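ok so I finally quit the budgeting app and went back to a paper notebook. 2 months in and I have thoughts

first thing, I had 61 categories in that app. sixty-one! there was one for "gifts (small)" and one for "gifts (other)" and I could not tell you the difference if you paid me

the notebook has four: house, food, getting around, everything else. if I can't decide in two seconds it's everything else

Clémence Caron got me into this, she's been writing down every purchase since college and her handwriting is so tiny she gets a whole month on one page. mine takes up five and looks like a ransom note

things I did not expect to find out in March: I spent 51 dollars on parking. I don't even drive that much?? most of it was the garage by the dentist, which charges by the half hour and has one working pay machine

also I was still paying for a magazine I thought I canceled when I moved. called them up, very nice guy, took him 21 minutes to find my account under my old address. refund is supposedly coming, will believe it when I see it

Baptiste asked if I miss the charts. a little! I liked the pie one. but I'd look at it, go "huh, big orange slice," and then order takeout anyway

writing it down by hand is annoying and I think that's why it's working for me - I have put back at least one candle purely so I wouldn't have to write "candle" again

if you want to try it, get a notebook that lies flat. my first one kept snapping shut on me and I gave up on it in a week. and do it the same time every night, I go with 9 pm, right after the dishes

cash is still my weak spot. it leaves my wallet and I have no memory of where it went. Isabelle says to use an envelope, so I'm starting one tomorrow and I'll report back 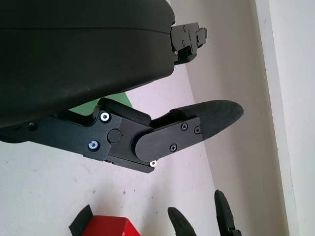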